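일하는 방 > 인터뷰
조회 1361 | 공유 14 | 댓글 6

꿰매는 연습만 하는 방에 다녀왔어요

봉합 연습실이라고 해서 저는 병원 냄새부터 떠올렸거든요. 그런데 Ellport 2층 복도 끝 문을 여니까 제일 먼저 난 건 커피 냄새! 이 방을 맡고 있는 분은 제가 두리번거리는 걸 보더니 웃으면서 의자부터 밀어 주셨어요. "다들 처음엔 무서운 방인 줄 알고 와요. 하루 종일 실이랑 씨름하는 방인데요."

이름은 안 싣기로 했어요. 얼굴도요. 대신 이야기는 아주 넉넉하게 해 주셨답니다. 원래는 Wuyts에서 실과 바늘 재고를 관리하던 분인데, 교육 쪽에 빈자리가 생겨서 옮겨 왔고 그게 벌써 10년 전이래요. "꿰매는 건 집에서 단추 다는 것도 싫어했어요. 그런데 조직은 천이랑 달라요. 당기면 따라오고, 너무 당기면 찢어지고. 그게 재밌더라고요."

제가 제일 궁금했던 건 역시 그 빨간색이었어요. 희끄무레한 바탕 한가운데가 저렇게 붉으면 초보자는 더 떨리지 않을까요? 대답이 의외로 시원했어요. "떨려야죠. 깨끗한 선만 보고 연습한 사람은 선이 안 보이면 멈춰요. 어디까지가 물든 자리고 어디가 진짜 틈인지, 그걸 눈으로 찾는 게 반이에요."
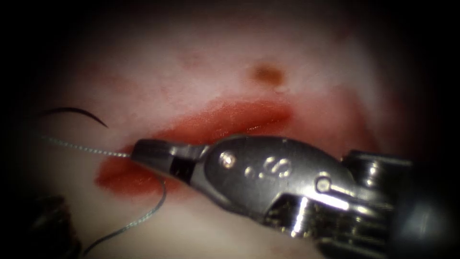
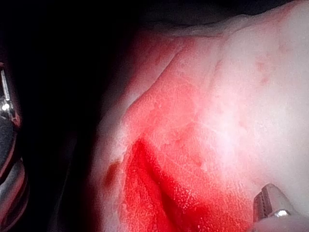
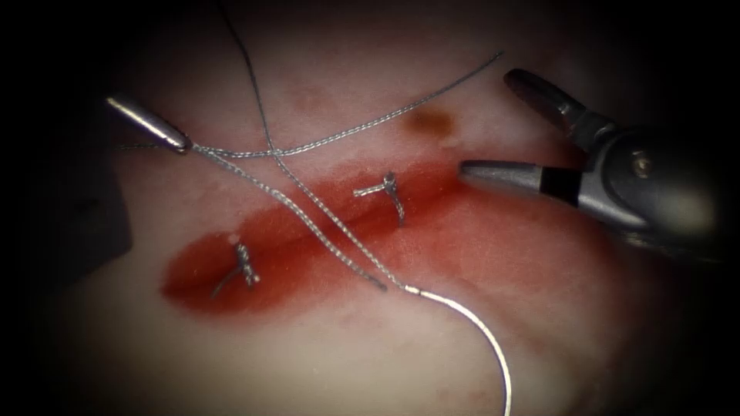 문가람

이 말을 듣고 나니 저도 자꾸 틈을 찾게 되더라고요. 붉은 자리 안쪽에 조금 더 어두운 줄이 있는데, 얼핏 보면 그냥 얼룩 같아요. "가까이 가면 더 헷갈려요." 그분이 말했어요. "멀리서는 한 줄인데 바싹 들이대면 골짜기가 돼요. 그래서 저는 수강생한테 멀리서 한 번, 가까이서 한 번, 다시 멀리서 보라고 해요."

실 얘기가 나오자 말이 확 빨라지셨어요(역시 재고 담당 출신!). 꼬아 만든 실은 매듭이 잘 버티는 대신 조직을 지날 때 뻑뻑한 느낌이 있고, 한 가닥짜리는 매끈하게 지나가지만 매듭이 풀리려고 한대요. "처음 배우는 사람한테는 꼰 실을 줘요. 묶었는데 스르륵 풀리면 기가 죽거든요." 남기는 꼬리 길이를 두고는 같이 가르치는 분들과 아직도 티격태격하는 중이래요. 짧게 두면 놓치고, 길게 두면 엉키고. 본인은 길게 파라고 합니다.

수업은 6주짜리인데, 2월 반이 제일 힘들다고 해요. 난방 때문에 공기가 바짝 말라서 연습 재료 다루기가 까다롭다나요. 재료는 Tronanell에서 받아 쓰고, 남은 건 뚜껑 있는 통에 넣어 둔대요. 뚜껑을 안 닫고 가는 사람이 꼭 있어서 벽에 큼지막하게 "뚜껑"이라고만 써 붙였다는데, 저는 그 종이가 왜 그렇게 웃기던지요.

바늘을 무는 요령도 여쭤봤어요. "끝을 물지 말고, 꽁무니도 물지 말고." 너무 짧은 답이라 조금 더 졸랐더니 이렇게 덧붙이셨어요. "힘을 주면 바늘이 돌아가요. 돌아가면 들어가는 각도가 틀어지고, 각도가 틀어지면 반대쪽에서 엉뚱한 데로 나와요. 그러면 빼고 다시 해야죠. 저도 오늘 아침에 두 번 뺐어요."

그럼 잘 꿰맨 건 어떻게 알아보느냐고 물었더니 한참 생각하시더라고요. 벌어진 데가 없어야 하지만 꽉 조여서 가장자리가 하얗게 질려도 안 된대요. "양쪽이 만나기만 하면 돼요. 껴안을 필요는 없어요." 제가 받아 적으니까 그런 건 적지 말라고 손사래를 치셨지만, 적었습니다. 죄송해요!

가을에는 Dastivance라는 중급 과정을 새로 연대요. 곧은 절개 말고 비스듬하고 들쭉날쭉한 선만 골라서 하는 반이라는데, 벌써 문의가 꽤 온다고 해요. 나오는 길에 저도 실 한 토막을 얻어 와서 집 쿠션에 매듭을 묶어 봤어요. 아직 풀려요.

함께 읽으면 좋은 글
- 활자를 줍는 오후, 작은 인쇄소 이야기
- 안경테를 하루에 하나만 고치는 가게
- 바늘꽂이의 세계, 생각보다 넓어요
- 표본실 서랍은 누가 정리할까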